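Ticket 201 – Geology trail guide, Braravholm park: stop 13 shows wrong rock unit
Status: Solved
Product: Kadlec field map, offline version

Hello. I use the Kadlec map for the geology trail at Braravholm. At stop 13 the map says "Sanby sandstone", but the sign at the stop says gneiss. I stood at the rock and it has clear light and dark bands, so I believe the sign. Stops before this one are correct.

What I tried:
Closed the map and opened it again. No change.
Deleted the Kasville sheet and downloaded it one more time, 135 MB. No change.
Turned off the fault lines layer. The label moved a little, but the name is the same.
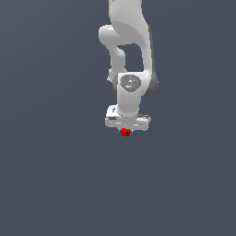 Robot arm, white, on gray background (render)

Reply from support, 09:40
Thank you for the good description. Please open Settings, then Map data, and tell us which grid is selected. The old grid can move the rock units up to 30 meters to the east. The contact between the sandstone and the gneiss is very near to stop 13, so a small shift is enough to give the wrong name.

Reply from user, 11:15
It was the old grid. I changed it to the new one and now stop 13 says "banded gneiss", same as the sign. The dike at the river is also in its correct place – before, it was drawn in the water.

One more question: my saved notes are still at the old positions. Must I move them by hand?

Reply from support, 13:05
No. Select all notes, press Convert, and choose the new grid. Please make a copy of the notes first. We will set the new grid as standard for the Kasville sheet in the next update.

Reply from user, 14:20
Converted, all notes are good. You can close the ticket.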